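Progress report to the Hovine Fund
Bevgate Community Meals, second reporting period

This report covers the months since our last update, up to the end of December. It follows the headings in the grant agreement, with the budget notes at the end.

Meals served

We served 507 meals in the period. Most were the Friday lunch at the Bevgate hall, and the rest were evening suppers at the Levis Street site, which opened partway through. Attendance at the lunch was steady from the first week. The suppers started slowly and picked up once the housing office put our flyer in its mailing to tenants.

The proposal said we would open both sites in the same month. Levis Street opened late. The county inspector asked for a second hand sink in the kitchen, and the plumber could not fit us in right away. The sink is now installed and the permit is posted by the kitchen door. Lunches at Bevgate were not affected.

Families with children

In the proposal we expected most of our guests to be older adults living alone. That is still true of the lunches, but the suppers draw a lot of families. Parents told us the 5 p.m. start suits them because they can come straight from school pickup. We have changed the supper menu to suit, with plainer sauces, smaller portions on request, and fruit put out early for children who arrive hungry.

We also stopped using disposable plates at the suppers. The trash bill was higher than planned, and the paper bowls did not hold up under soup. Reusable tableware now goes through the dishwasher at the end of the evening, and the team has added a half-hour to the closing shift to cover it. 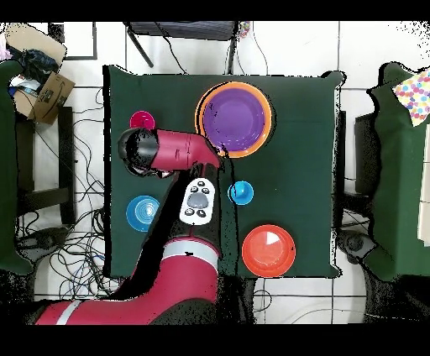 Food supply is the part of the project that has changed most. Our agreement with Ashour Produce provides two deliveries a week of vegetables that are sound but not the right size for stores. Quality has been good. Quantity varies, and in a thin week we buy from the wholesale market to fill the gap. We have started keeping a small reserve of dry beans, rice and canned tomatoes so that the menu does not depend on what comes off the truck.

The freezer purchased with grant money is in use at Bevgate. It lets us cook soup stock in large batches and hold it for the suppers. The temperature log is checked at opening and closing. One door seal was replaced under warranty.

Training

The agreement calls for 30 people to complete the food safety course by the end of the grant. We are on track for this. The course is now offered in the evening as well as on Saturday morning, and the evening session fills first. Two people who took the course have gone on to paid kitchen jobs in town, and both still help at the lunch when their hours allow.

Problems and changes

Transportation remains the main difficulty. The bus that stops nearest to Levis Street does not run after supper ends, and several guests have to leave before dessert to catch the last one. We have asked the transit office about a later run and have not had an answer. In the meantime a ride list is kept at the front desk — it works on most evenings but depends on who has a car that day.

Budget

Spending on food and rent is in line with the budget. Utilities at Levis Street are over because the old water heater runs constantly. The landlord has agreed to replace it in the spring. We underspent on printing and would like to move the remainder to the utilities line. A signed request for that change is attached, along with the expense ledger and copies of receipts.

Next period

We plan to keep both sites on their present schedule, finish the remaining training sessions, and carry out the guest survey described in the proposal. The survey questions are drafted and will be sent to the Fund for comment before they are printed.

Bevgate Community Meals | Contact us | Copyright Bevgate Community Meals, all rights reserved | Back to top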